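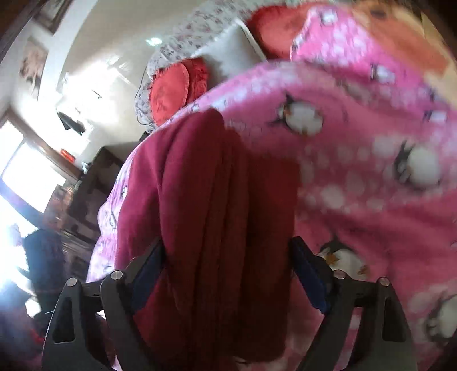
Week 6: Does the fabric label tell you anything?

Read the Ionescu chapter before Friday, and read it with a pencil. She claims thicker cloth is warmer cloth, full stop. Her evidence is 2 wear trials, both short, and neither controlled for fit or wind.

The Mitar survey looks stronger, with 905 replies, but it asked people how warm they felt after they had read the price tag. I wouldn't lean on it.

For class: bring one label that says "100% cotton" and write down what it leaves out. Weave? Weight? Finish?

R. Miah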